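Three grippers, one beaker, and a lot of patience 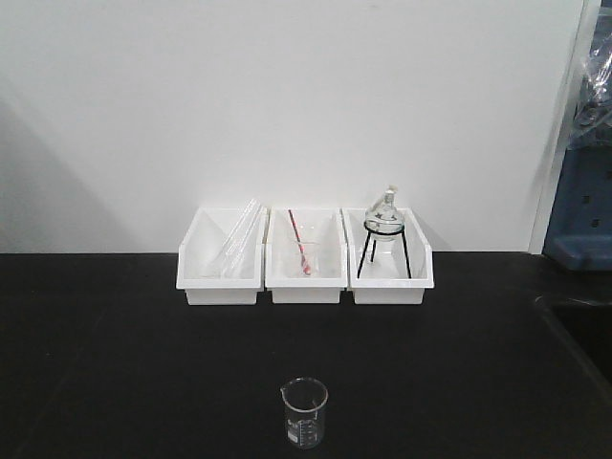 Posted by Dorin Zamfir in Bench Robots | March | 18 comments

So I finally got to spend a proper stretch of time with all three grippers, and I have opinions!

If you've been reading for a while you know the arm already. It's the little Kamata, the one I grumbled about all winter because of the wrist cable. The cable is fixed (new clip, old clip went in the trash) and now I've moved on to grumbling about what goes on the end of it. The question I wanted to answer was pretty simple. Which gripper would I trust to pick up a glass beaker, carry it across a black bench, and put it in a white plastic bin without me hovering over the stop button?

Glass is the whole reason this is hard. A clear beaker on a dark bench is a nasty thing to show a depth camera. The camera looks right through it and reports bench, or reports nothing, and then you get one bright line along the rim and that's what you have to work with. The white markings on the front help a bit more than I expected. When I turned the beaker so the printed side faced the camera, the detector found it a lot more often. Turn it the other way and it went back to guessing.

Okay, grippers.

First up was the Vurnurix two-finger, with the flat rubber pads. This is the one everybody in my comments told me to buy, and I get why. It goes on with four screws, the controller sees it right away, and the force setting goes from 0 to 100 in the software so you can creep up on it. I settled on 18 for the beaker. Lower than that and it slid a little when the arm sped up, and much higher made me nervous for no good reason. The pads are great on straight sides. What they don't love is a pouring spout. If the grasp planner picks an angle that puts one finger on the spout, the beaker twists as the fingers close, and you're carrying it crooked all the way to the bin.

Then the Trostex, which is the soft one with three floppy silicone fingers. I really wanted to love it! It's so gentle, and it doesn't care at all where the spout is. It just sort of hugs. The trouble is width. The fingers need space around the object to open up and let go, and my bins sit almost touching in a row against the wall, so lowering anything into one means the back finger is fighting the wall and the side fingers are poking into the neighbor's space. It bumped the middle bin over and over until I raised the release height, and then I was dropping glass from higher up, and no thank you. Out on the open bench it was my favorite of the bunch. In the bins, nope.

Last was the Resterex, a skinny parallel jaw with long metal fingertips. I put heat shrink tubing on the tips because bare metal on glass makes a sound I can't live with. This one is fussy to set up. The manual has you calibrate the open and closed positions by hand, and if you skip the second pass (I did, of course) it thinks it's holding something when it isn't. But once it's dialed in, wow, it gets into places the other two can't. The slanted lip on the front of the bins gives those long fingers a nice way in, and they could go after a single glass tube leaning in the left bin without grabbing the whole bundle. Mostly. Two at once happened more than I'd like.

I ran 40 picks with each gripper on the plain beaker, same start spot, same lighting. The Vurnurix won that part easily, and the Resterex came second. I'm leaving the flask on the tripod out of the scores for now. The legs spread out, there's a stopper on top, and none of the three had a grasp I'd call sensible. My best attempt was taking it by the neck with the Resterex, very slowly, with my hand underneath the whole time. I did the same move again after lunch and chickened out halfway.

A few bits on the camera, as people always ask. I tried it mounted on the wrist and then fixed, looking across the bench. Wrist is better for the last inch or two, no contest, but it loses the beaker completely when it gets close and the rim goes out of view. Fixed is steadier, and it sees all three bins at once. The striped stick in the middle bin's beaker turned out to be super handy there – the red shows up so well that I started using it as a quick check that the camera hadn't been nudged.

The controller took a while to get along with all this. Swapping grippers means changing the tool weight and the tool center point, and if you forget, the arm sags or stops with an error. I saw error 348 so many times that I wrote it on a sticky note. It means the payload doesn't match. Save a profile for each gripper and you'll be fine. Each swap takes me 45 seconds in the software now, plus the screws.

For the moment the Vurnurix is staying on. I've ordered narrower pads to see if they get around the spout problem, and if they do I'll go back and run the tubes with it too. If anyone has used the Trostex with the shorter fingers in a tight row of bins, please leave me a comment, I'd love to know how much room you had to give it.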